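CAPÍTULO 4
Las tareas de casa y otras humillaciones

En septiembre, la cafetería de la empresa Baluyot pidió presupuesto para automatizar la recogida de vasos. Teodoro Bautista, responsable de planta, esperaba una cifra y recibió un cuestionario de 42 páginas. La primera pregunta era si los vasos estarían siempre en el mismo sitio. Bautista contestó que dependía de los clientes, y ahí terminó la negociación.

El lector que haya visto a un brazo industrial soldar carrocerías supondrá que apilar vasos de papel es un asunto menor. Lo es para un niño de tres años. Para una mano articulada, un vaso boca abajo es un cono liso, ligero y deformable: si se aprieta poco, resbala; si se aprieta de más, deja de ser un vaso. Y si está apoyado sobre algo blando, la base cede un poco justo cuando convendría que se estuviera quieta.

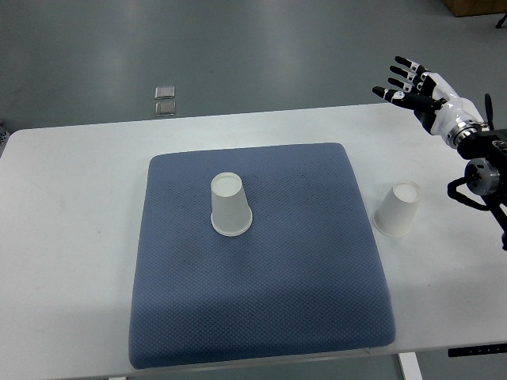 Vasos boca abajo, uno sobre la almohadilla y otro en la mesa.

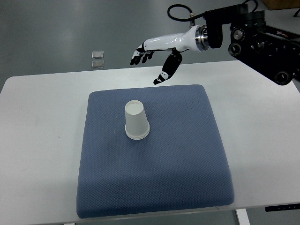
4.1 MANIPULACIÓN DE OBJETOS LIGEROS

Conviene separar dos preguntas que los folletos comerciales mezclan con entusiasmo. La primera es si una máquina puede hacer la tarea. La segunda, si puede hacerla un martes cualquiera, con otra luz y con vasos de otro proveedor. Rhea Macapagal propone en su curso de Belldale una regla severa: 60 intentos seguidos, sin que nadie recoloque nada entre uno y otro. Sus alumnos la detestan —sobre todo a partir del intento 19— y casi todos acaban descubriendo cuánto ayudaban ellos al robot sin darse cuenta.

Utilizamos cookies propias y de terceros para mejorar su experiencia de lectura. Aceptar | Configurar

En este capítulo estudiaremos el agarre, el contacto y la colocación, por ese orden. Doblar la ropa queda para el capítulo 9, cuando el lector tenga ya el ánimo más curtido.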